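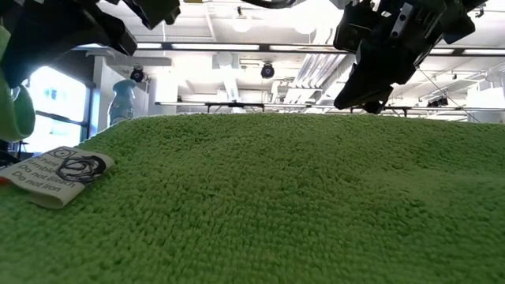

According to Heikki Mustonen, anyone who can fold a towel can teach a robot to fold one, provided they are willing to do it badly for the first afternoon. Teaching by demonstration is the general name for that kind of work: a person shows a robot how a job is done, and the robot learns from the recorded movements. It is also called learning from demonstration or, in older writing, programming by showing.

Methods

There are two main ways of giving a demonstration. In hand guiding, the teacher takes hold of the arm itself and moves it through the task while the joints are left slack. It needs very little equipment and most people pick it up quickly, but it is awkward with two arms, as the teacher soon runs out of hands.

In remote control, often called teleoperation, the teacher stands or sits apart from the robot and steers it. Some systems use hand-held controllers. Others use a pair of smaller "leader" arms, which the working arms copy joint for joint. The Clisex rig built at Illside is of this second sort, and a pleasure to use once the springs have been set to suit the teacher's reach. Its successor, Atov, added a light push back through the handles, so that the teacher can feel when the fingers have closed on something.

Cloth as a task

Cloth is one of the most rewarding things to teach, and one of the hardest. A box keeps its shape wherever it is put down. A towel bunches, sags and hides its own corners, and it can lie in so many ways that writing rules for each is hopeless. Thick looped towelling also gives the fingers a soft, uncertain surface to close on, and a gripper that comes down slightly too high will shut on nothing at all.

Two grippers are commonly used, one lifting or holding the cloth while the other looks for its next hold. Teachers at Illside work in turns of 20 minutes, and a towel is dropped afresh before every demonstration so that no two starts are alike. Lucía Palacios argued for keeping the fumbles too – a missed pinch followed by a good one shows the robot how to recover, and that is wonderful material.

Disagreements

How tidy a demonstration should be remains an open question. The Montoya notes, last revised on 3/6/26, advise slow, even movements and a short pause before each grasp. Crescencio Barroso prefers a natural pace and finds that the pauses are learned along with everything else, leaving a robot that dithers over the cloth.

See also: Hand guiding; Leader arm; Cloth handling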